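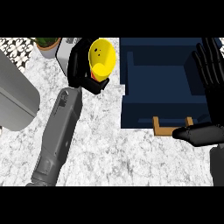 Tea, mugs and moaning: what I found out about shared kitchens

My project for the everyday life module, spring term

Why I picked this

I wanted to do something on food banks. Then two other people on my course had already bagged food banks, and my tutor, Hannelore Oltmanns, asked me what I'd complained about most that week. The answer was mugs. I live in a hall with a kitchen shared between eight of us, and in the first term I lost four mugs, one of them a leaving present from my old Saturday job. She told me to go away and find out why, and to write it up in my own words, so that's what you've got!

The question I settled on was this: how do people who share a kitchen decide what belongs to everyone and what doesn't, when hardly any of it gets said out loud? I used mugs and tea things as my way in because everybody has them, everybody uses them every day and (I found this very quickly) everybody has an opinion.

What I read first

There's a fair bit written about sharing and common property, much of it about fishing grounds and grazing land, and I'll admit I skimmed some of it. The bit that stuck was the idea that shared things get looked after when the people using them can see each other doing it. I also read about gift giving, and how accepting something from someone leaves you owing them a little. I kept thinking of milk the whole way through that chapter. If you've ever used a splash of someone's milk and then made them a brew out of guilt, you'll know why.

I didn't find much on student kitchens as such. There was an older dissertation in our department library about washing-up rotas, with lots of photocopied rotas in the back, and I enjoyed that more than anything on the official reading list.

How I did it

I did three things.

First, a survey. It was one side of A5, seven questions, and I put 300 of them through doors at Cavinport, the hall where I live, and at Iltari, the newer one across the ring road. People could drop them in a shoebox at either reception. My friend I-seul Seol translated the questions into Korean for anyone who fancied it and also drew the little teapot at the top, and I'm fairly sure the teapot got me half my replies.

Second, a mug diary. I asked people in my own kitchen and the one upstairs to write down, for a fortnight, every time they used a mug that wasn't theirs, with the reason. The sheet was stuck on the fridge with a pen on a string. The pen went missing on the first Monday, which I have included as data.

Third, chats. These were meant to be proper interviews with a recorder and everything, but the first one felt so stiff that I gave up and just made tea with people and took notes afterwards. I know this means my quotes aren't word for word. I've read each one back to the person it came from and changed it if they wanted.

Everybody who took part signed the department form, and I've changed the names of everyone I quote.

What came back

I got 40 surveys back. I was gutted to begin with, but Hannelore pointed out that a lot of them were covered in writing front and back, and that I'd learn more from those than from a mountain of ticked boxes. She was right about that. One person attached a second sheet. One person wrote only "ask flat 6" and underlined it twice.

I'm not going to pretend you can work out percentages for the whole student population from 40 slips in a shoebox, so I've gone through them by theme instead.

Theme one: where it's kept

The biggest thing by miles was place. Hardly anyone said you could tell whose a mug was by looking at it. They said you could tell by where it was. A mug in your own cupboard is yours. A mug on the draining board is sort of yours but anyone can have it if they're desperate. A mug left out on the worktop overnight has, in the words of someone I'll call Petra, "gone back to the wild".

I loved this and went a bit overboard drawing maps. My own kitchen had five sorts of place: inside a named cupboard, on the hooks, on the draining board, on the worktop, and in somebody's bedroom. The bedroom is the odd one out. A mug in a bedroom could belong to absolutely anyone, and going in to fetch it back was seen as far ruder than taking it in the first place. Two people told me they'd bought new mugs to avoid knocking on a door and asking for the old ones!

The draining board was where nearly all the rows began. The person who'd washed up thought of their things as drying. The person who came in next thought of them as clean and available. Both of them were being perfectly reasonable, and you could hear in the chats how baffled each side was by the other.

Theme two: the good mug

Nearly everyone has a best mug. People described theirs to me at length, sometimes with their hands. It was rarely an expensive one. It was the one from home, or from a trip, or the one that holds exactly the right amount. Lots of survey answers made a difference between "mugs I own" and "my mug", and using the second sort without asking was a much bigger deal.

The trouble is that you can't tell from the outside. Someone I'll call Davit had a plain white supermarket mug that had been his grandad's, and it lived on the hooks next to three others just like it. He'd never told anybody. When it got chipped he was upset for days, and his flatmates thought he was upset about something else completely. He told me that story very cheerfully, but I went away and thought about it a lot.

I-seul's view is that you should simply tell people which one matters to you when you move in. I asked in the chats whether anyone had done this and they all looked at me as if I'd suggested reading out a will.

Theme three: milk, teabags and keeping score

I expected people to be tighter about food than about mugs, and with teabags it was the other way round. Teabags are nearly public. People would take one, mean to replace it, forget, and have two of theirs taken, and it all came out in the wash. Milk was stricter. Milk gets initials on it, and in one kitchen at Iltari it had lines drawn on the bottle.

I asked the line-drawer about this and they said they'd never once confronted anybody. The line was enough. If the level had dropped they felt cross, and if it hadn't they felt a bit silly, and then they drew another line. I think the reading on being able to see each other does fit here, because the line is a way of watching the milk when you're not in the room.

Posh things were the strictest of all. Proper coffee, oat milk and anything with a foreign label stayed in bedrooms.

Theme four: notes

I collected notes, with permission, and there's an appendix of them which I hope you'll read because it's the best bit. They start polite. "Could whoever has the blue pan pop it back, thank you :)" was on our fridge for so long that the ink faded. They move on to capitals. There's then a stage I hadn't expected, where people start replying on the same note in different pens, and by that point it's more or less a comic strip and the pan has been forgotten.

Kitchens that had got to the comic strip stage seemed happier than the ones with no notes at all. I'd like to look at this properly, as I only have a handful of kitchens and one of them is mine.

The mug diary

This half worked. My own kitchen filled it in well for the first week and then it tailed off into drawings. Upstairs filled it in all in one go on the last evening, from memory, and were very open about it.

The commonest reason for borrowing was "mine was dirty", followed by "it was nearest". Nobody wrote that they'd borrowed a mug because they liked it better, although two people told me exactly that over tea. So if I did this again I'd trust the fridge sheet less and the chats more. People were filling it in knowing that the owner of the mug would be reading it while waiting for the kettle, and I should have seen that coming.

What went wrong

I started too late, and March disappeared. I lived in one of the places I was studying, so people knew perfectly well which mug was mine and were on their best behaviour with it. My question four was really two questions squashed together, and several people answered only the first half. I also didn't get any replies from the ground floor at Cavinport, where I now know the post goes into a tray that gets emptied once a term.

I should also say that almost everybody I spoke to was a tea or coffee drinker. The one person who only drinks squash told me they found the whole subject "mad", and I wish I'd talked to more people like that.

What I think now

I went in thinking somebody was nicking my mugs. I now think they wandered, one worktop at a time, and that I left most of them out myself. Three of the four have come back since I started asking questions. The leaving present is still missing, and if you live on the second floor at Cavinport, it's the one with the badger on it and I'd love to have it home before we all move out.

Thanks to Hannelore for making me do this one, to I-seul for the teapot, and to everybody who let me sit in their kitchen and drink their milk.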